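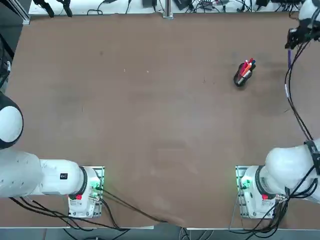

Someone at Telberg asked under my last post whether I had gone to the Lirnusari open day just to be rude about it. No. I went because our shop is being pitched the same kind of two-arm setup and I wanted to see one up close before February, when we have to say yes or no.

1/ The place is a unit out in Stillby with a roller door and very bad coffee. Sign-in sheet, sticky badge, safety talk. The talk was fine. I have no complaints about the talk.

2/ The bench is a big brown board with a white arm on each side at the front, and a black mesh cup of markers standing on it. The task on the handout was "desktop tidying and sorting." I work in a packing room. Our desktops have tape guns, torn labels and half a sandwich on them.

3/ I'll give them this: each base has a red button on it, and I didn't have to hunt for either one. I've been in plants where the stop was behind a pallet.

4/ The cables, though. There's one hanging off the right gripper in a long loop down that side of the table, and more coming off both bases and over the front. I asked what happens when an arm catches one. The answer was that the production version will be "dressed differently." Okay. Then show me that one.

5/ Asked for the success rate. Got "very high in our testing." Asked how many tries that was. 40. Same cup, same table, same lights? Yes to all three. We ship 300 boxes on a slow morning, so 40 tries doesn't tell me a lot.

6/ Also asked who fixes it when it stops. There's a support line and a 2 day response. The salesman from Clegg, who resell it, said most sites never need to call. I've heard that about a stretch wrapper, a label printer and a forklift charger.

7/ A woman next to me asked if it could handle a bag. Just a floppy plastic bag. They said bags were on the roadmap. She wrote that down and underlined it.

8/ People keep asking if I'm against the whole thing. I'm not. My wrists hurt and I would love something to take the boring end of the line. I want to see it do my job on my mess for a full shift, and I'd like to bring the mess myself.

9/ I put that in writing on the feedback form. There was a box for a score out of 5. I gave it a 2, and the second point was for the buttons.

10/ If anybody has one of these running in a real packing room, send me a message. I'd like to hear how often you've had to stop it and what it cost you. January 26, 2022, for whoever finds this later and wants to know which version I saw.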